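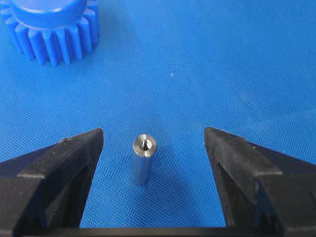 **Figure 3.** Wrist view at the pick station, Baltar open day.

Visitor trials ran on a Tuesday in April at the Karnico hall, in 2 sessions of 40 picks each. Parts were laid on a blue mesh with no fixture. The upright metal cylinder in Fig. 3, between the open fingers, separates well from the background; the blue plastic gear is close to the mesh in color, and segmentation relied on shading at the teeth. Odera set the approach height at 14 mm for both part types. Mosoti logged operator stops, which are treated in Section 5.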